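## 3. Dar de alta a tu equipo en Zarura

Ya tienes la cuenta creada y la contraseña cambiada, así que ahora viene la parte bonita: meter a la gente. Si llevas un club de rugby pequeño, con una plantilla de 22 jugadoras y poco más, en una tarde tranquila lo dejas listo (y con un café al lado, mejor todavía).

1. Abre **Club > Equipos** y pulsa **Nuevo equipo**. Escribe el nombre tal como figura en la ficha federativa, con sus tildes y todo.
2. Elige la modalidad: *Rugby 15* o *Rugby 7*. Piénsalo con calma - este campo queda bloqueado en cuanto guardas el primer partido.
3. Entra en **Plantilla** y añade a cada jugadora con su fecha de nacimiento y su puesto habitual. Si juega en dos puestos, marca primero el que prefiera ella.
4. Asigna los dorsales. Zarura admite hasta 46 fichas por equipo, contando las que están de baja.
5. Pulsa **Guardar y avisar**. Cada jugadora recibirá un correo con su enlace de acceso.

> **Nota:** el enlace caduca a los siete días. Si alguien lo deja pasar, abre su ficha y pulsa **Reenviar**; no hace falta borrarla y empezar de nuevo, que nos lo preguntáis mucho.

### 3.1 Importar la lista desde una hoja de cálculo

1. Descarga la plantilla en **Herramientas > Importar**.
2. Rellena las columnas sin cambiarles el orden ni el título.
3. Sube el archivo, que puede tener hasta 300 filas, y revisa la vista previa. 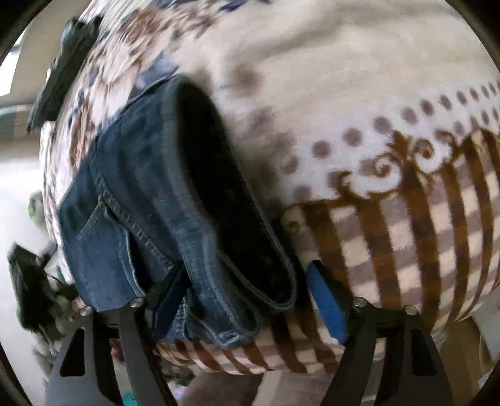 4. Corrige las filas marcadas en rojo. Casi siempre son fechas escritas al revés o un correo con un espacio de más al final.
5. Pulsa **Confirmar importación** y espera a que la barra llegue al final.

**Precaución:** no cierres la ventana a mitad de la importación. Las fichas que ya hubieran entrado se quedan dentro, y al repetirla te saldrán duplicadas.

Si vienes de Grimshaw, exporta antes el historial de partidos en formato CSV y guárdalo bien guardado; lo vas a necesitar en el apartado 4.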